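Callville Choir FAQ

So you're thinking of singing with us! We're so glad. Below are the things people ask most often before their first rehearsal. If yours isn't covered, write to Vitória Cordeiro, our director, who loves a good question and answers nearly all of them the same day.

Do I have to audition?

Nope! Come along, sit next to someone with a loud voice and see how it feels. Vitória will listen to you sing a few scales in your first month, but that's only to find out whether you're happier up high or down low.

I can't read music. Is that a problem?

Not at all. A good part of the choir learns by ear, and we post practice tracks for every voice part, so you can hum along in the car or while you do the dishes. If you'd like to learn to read, come 30 minutes early and join the beginners' group (it's great fun, and there are cookies).

When do you rehearse?

Every Friday evening at 7, in the hall on Frade Street. We sing until 9 with a short tea break. Parking is free behind the building after 6.
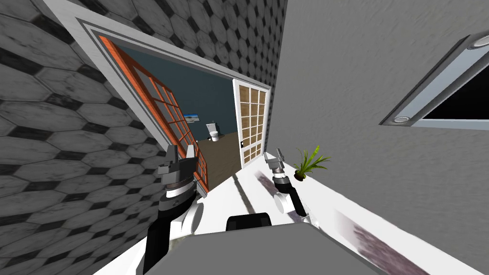
What if I have to miss a week?

Life happens! Just let your section leader know. We do ask everyone to make the last 3 rehearsals before a concert, as that's when all the parts finally come together, and you really don't want to miss that feeling.

What kind of music do you sing?

A bit of everything: folk songs, old hymns, movie tunes, a samba or two when Vitória gets her way. This season we're learning a lovely set of river songs in four parts, and the altos get the melody for once!

Do I need special clothes for concerts?

Black on the bottom, any bright solid color on top. Scarves are welcome.

When is the next concert?

Our winter concert is in December, with a singalong in the second half. Family and friends get in free, kids too, and babies who join in are considered extra sopranos.

Can I bring a friend to try it out?

Please do, especially if your friend sings tenor.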